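Search articles, recipes, people
Search

Yolanda Benavides on 31 years of other people's kitchens

24 shares 9 comments

Yolanda Benavides was nineteen when she took her first cooking job, at a boarding house for cannery workers in Sikbridge. She had answered a card in a laundromat window. The card said "plain cook, early start," and she figured she could manage both.

"I could make rice, beans, eggs and one kind of stew," she says. "The stew got me through the first two weeks. Then a man asked me if I knew anything else, and I went to the library."

She has cooked for other people ever since: the boarding house, a school, a hospital ward, and for the last 11 years private homes, where she comes in a few days a week and leaves dinners in the refrigerator. She has never run a restaurant and says she never wanted to.

We talked at her table in March, over coffee and a plate of toast she kept adding to. She had been up since 4:30, a habit left over from the school job.

The school was the largest kitchen she worked in. At its peak it served 700 lunches a day with a staff of six. Her supervisor was Percy Londoño, a former Navy cook who wrote the menus in pencil and changed them when the deliveries came in wrong.

"Percy taught me to read an invoice before I read a recipe," she says. "If the carrots didn't come, you needed to know that at six, and not at ten. He didn't yell about it. He would put the invoice in front of you and wait."

She kept one of his notebooks when he retired. It lists quantities for baked ziti, chicken and rice, and a yellow cake that she still makes at a smaller size. The cake took 135 eggs. She once cut the recipe down for a family birthday, got the division wrong, and ended up with enough batter for three days of cupcakes.

The hospital was harder. She worked there for five years, mostly on soft diets, and she talks about it more slowly than the rest.

"You make the food with less salt, less fat, no lumps, and then it goes up on a cart and you don't see anyone eat it. The trays come back. That is how you find out." She started looking through the trays herself at the end of lunch. The mashed squash came back nearly full every time, so she asked the dietitian, Rocío Puma, if they could roast the squash first. It took two months to get an answer. The answer was yes.

Puma, who now lives two streets away from her, remembers the request. "Cooks didn't come upstairs much," she told me by phone. "Yolanda came up with a spoon and two bowls and had me taste them. I didn't have a good argument after that."

Private work came through a neighbor who had broken a wrist and couldn't lift a pan. Benavides cooked for her for six weeks, and the neighbor told a friend. She has four regular households now and keeps a card for each with what they like, what they won't eat, and where the good knife is.

"There is always one good knife," she says. "Sometimes it's in with the screwdrivers."

She doesn't bring much with her: an apron, a peeler, a thermometer and a bench scraper. She prefers to use what a family already owns, so they can heat and serve the food without hunting for anything. She asks for a clear stretch of counter and cleans it before and after. What it's made of makes little difference to her, though she won't put a hot pot straight down on any of them.

I asked what people get wrong when they cook for themselves. She thought about it while she buttered more toast.

"They start cooking too soon. They turn on the burner and then they peel the onion. Peel the onion first. Chop everything, put it where you can reach it, then turn on the heat." She also thinks most people own too many spices and should throw out the ones they can't smell.

She plans to give up two of the households next year. Her knees are bad and the drive to Grevura takes 50 minutes each way. She would like to teach a few evening classes, if someone else does the sign-up sheet, and to finish copying Londoño's notebook before the pencil fades any further. She has reached the soups.

Before I left she packed me a container of lentils and wrote the reheating time on the lid.

9 comments
Share this
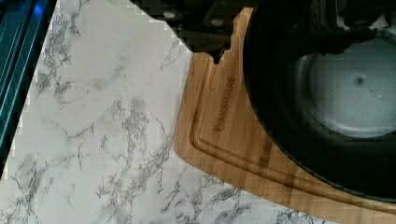

A marble-patterned countertop with gray veining.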